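Rules for Robots That Share a Table with People

Published by the Pekmont Learning Pages, reading level: grades 4 to 6

A robot arm is a machine that can lift, turn, and push. It does these jobs without getting tired, but it cannot feel sorry if it bumps someone. For that reason, people write rules before a robot is switched on. A written set of rules that many people agree to follow is called a standard.

Some standards cover a whole country. Others cover one building. The rules on this page come from the Jevico workshop, where robot arms practice kitchen jobs with toys. They were last changed in May.

Rule 1. Set up the table first.
Every object goes on the table before the arm gets power. Once the arm has power, hands stay out. Toys are a good choice for practice. A plastic banana does not roll far, and it does not spoil.
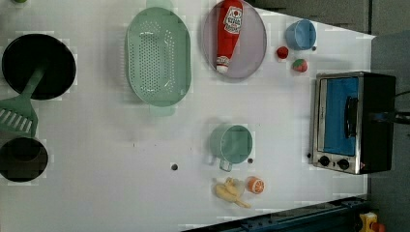
Toy food and kitchen items on a white table, with a toaster oven at the right.

Check the cords as well. A cord that lies where the arm moves can be caught and pulled. If an oven is used only for opening and closing the door, its plug stays out of the wall.

Rule 2. Mark the reach.
The reach is the farthest place the arm can touch. At Jevico, a line is taped on the floor 600 millimeters outside the reach. That is a little less than the width of most doors. Visitors stand behind the line. Workers may cross it only when the arm is stopped.

Rule 3. Look at the gripper.
The gripper is the robot's hand. Many grippers have two fingers that close on an object. The place between them is a pinch point, a spot where skin can be squeezed. Before work starts, a worker checks that the screws on the fingers are tight and that nothing is stuck between the tips. Many arms also have a small camera near the wrist. It gives a close view of the fingers and whatever lies past them.

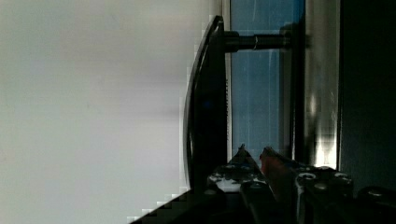 Rule 4. Know the stop button.
Each table has 2 stop buttons, one on each side. Pressing either one stops the arm. Anyone may press a stop button, including a visitor, and no one gets in trouble for pressing it. The arm does not start again when the button is released. A worker has to look at the table and then restart it.

Rule 5. Keep the arm slow.
When people are nearby, the arm may move no faster than 235 millimeters each second. A slow arm gives a person time to step away.

Rule 6. Write it down.
After each session, the worker fills in a log sheet. The sheet lists the table, the objects used, and every stop.

Words to know
Standard: a set of rules that many people agree to follow.
Reach: the farthest place a robot arm can touch.
Pinch point: a spot where moving parts can squeeze skin.
Log: a written record of what was done.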